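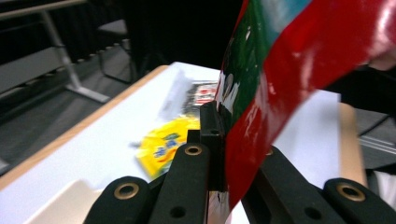

About Plarkley

Plarkley supplies snacks and drinks to workplaces, waiting rooms and small schools in Andstead and the towns nearby. We stock open shelves, fridges and honesty-box racks, and we come back every week or two to fill them up again. We don't run coin machines. If you need one, we can give you the name of a company that does.

How we started

Golnar Mohammadi opened Plarkley in the back half of a former print shop on Hartono Street. She had spent eleven years as a buyer for a grocery wholesaler and kept getting calls from small offices that wanted a few boxes of chips and granola bars but couldn't meet the minimum order. The wholesaler wouldn't change its minimum, so she left and rented the unit.

For the first year it was Golnar, one van and a chest freezer that came with the building. Most of the early customers were dentists and tax offices within a short drive. The first large account was Castex, the flooring distributor on the east side of town, which wanted a break room shelf for the day shift and a second one for nights. We still fill both.

What we do now

We have 30 people on staff, split between the warehouse, the drivers and the office. The warehouse holds around 3000 cases when it is full, usually in late August before the schools go back. We serve 200 sites. The smallest is a two-chair barber shop that takes a single tray of drinks and a box of pretzels.

Every site has its own list. You tell us what people like, we send a first delivery, and the driver notes what is left on the next visit. After the third or fourth visit the list mostly settles down. You can change it at any time by calling the office before noon on the day ahead of your delivery.

Our usual range covers chips, crackers, nuts, dried fruit, cookies, candy, bottled water, juice and soda. We also carry gluten-free and nut-free lines. These are packed in separate totes and loaded on their own rack in the van. For schools with a nut-free policy, we send a printed ingredient sheet with each new item before it goes on the shelf.

Fresh food is limited to fruit, yogurt and hard cheese. We tried sandwiches for two summers and stopped. Too many were thrown away, and the bakery we worked with was losing money on the early start.

Delivery area

We deliver in Andstead, along the river road as far as the county line, and north to the industrial park. If you are outside that area, call anyway. We add new stops when there are enough of them close together to make a route, and we keep a waiting list by zip code.

Vans leave the warehouse at 5:30 a.m. Most offices get their delivery before 10. Schools are done either before the first bell or after lunch, whichever the front desk prefers. If your building has a loading dock with set hours, please tell us when you sign up -- the drivers can work around almost anything if they know ahead of time.

Prices and billing

There is no charge for shelves or baskets. Fridges are lent to sites that order enough drinks to fill one, and we handle repairs. We bill once a month for what was delivered, less anything we took back. Items close to their date are pulled by the driver and credited on the same invoice.

We don't use long contracts. Either side can end the service with 2 weeks' notice. If you borrowed a fridge, we will arrange a time to collect it.

For sites that use an honesty box, the box and the money in it belong to you. We don't open them or count them. Several customers have moved to a payment code taped to the shelf, and the office can print one for you on card stock.

Short-dated stock

Food that we pull from shelves and that is still in date goes to the pantry at the Hartono Street community hall. Their van comes to our side door in the afternoon. Cardboard is baled and sold, and the money goes into the staff lunch fund. Chip bags and candy wrappers are harder. The town does not take them in curbside recycling, so we have a collection bin in the lobby for clean, empty ones, and a mail-in program takes them when the bin is full.

Working here

Drivers start on a four-day week, with routes that are set each January and July. You need a clean license and you need to be able to lift a case of water without help. Warehouse staff pack for the next morning from noon until 8 p.m. Health coverage begins after the first full month. Openings are posted on the jobs page and on the board by the front door.

Golnar still does the buying herself and tastes every new item before it is listed -- suppliers are welcome to drop off samples at the front desk with a price sheet and a full ingredient list. Please allow a month for an answer.

Visiting us

The office is on the left side of the warehouse, through the green door. Parking is in front. The counter is open from 8 a.m. to 4 p.m. on working days, and walk-in customers can buy by the case at the same price as our delivery accounts.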